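Grikurora Towel Handling Set: Data Card
Prunport Shared Workshop, textile handling build 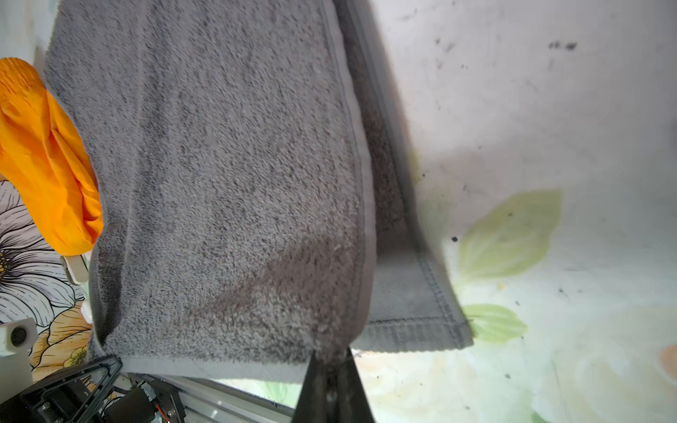
Figure 1. Wrist camera view: gripper at the hemmed border of a gray terry-cloth towel, orange cloth at left.

Summary

The Grikurora set contains 2,984 recorded episodes of a single robot arm handling household textiles. It was produced on an arm assembled at the Prunport Shared Workshop between other members' bookings. Of these episodes, 2,280 are designated for training. The remainder is held back for evaluation and should not be used for tuning.

Hardware

The arm is built on aluminum extrusion. The gripper fingers are flat, wide plates with a matte dark finish, tapered toward the tip. Drawings for the finger plates are kept in the folder named khoury, after the bench on which the first pair was cut. A small camera is mounted at the wrist and moves with the gripper.

Contents of an episode

Each episode consists of wrist video, joint positions, gripper commands and a short text label. Video is recorded at 10 frames per second. Labels were written by the operator at the end of each episode and checked by a second person - disagreements are kept in the notes field.

Items

The item list has 33 entries, including towels, cleaning cloths and pillowcases. Terry cloth is the largest group. Dark or damp-looking areas on a cloth are not labeled, and users who need moisture information must obtain it elsewhere.

Known limitations

Lighting was not controlled. Patterned fabrics and coverings appear behind the items in many episodes and may affect segmentation. The lower part of the image often includes the arm itself. Hem contact is not measured, as the fingers carry no force sensor.

Episodes recorded before December use the earlier Peronden joint calibration. The field calib_version must be read before joint positions are compared across sessions.

Maintenance

Build and calibration: Benedikt Kohlhase
Labels and release files: Lina Shboul

Corrections should be submitted with the episode number and the name of the affected field.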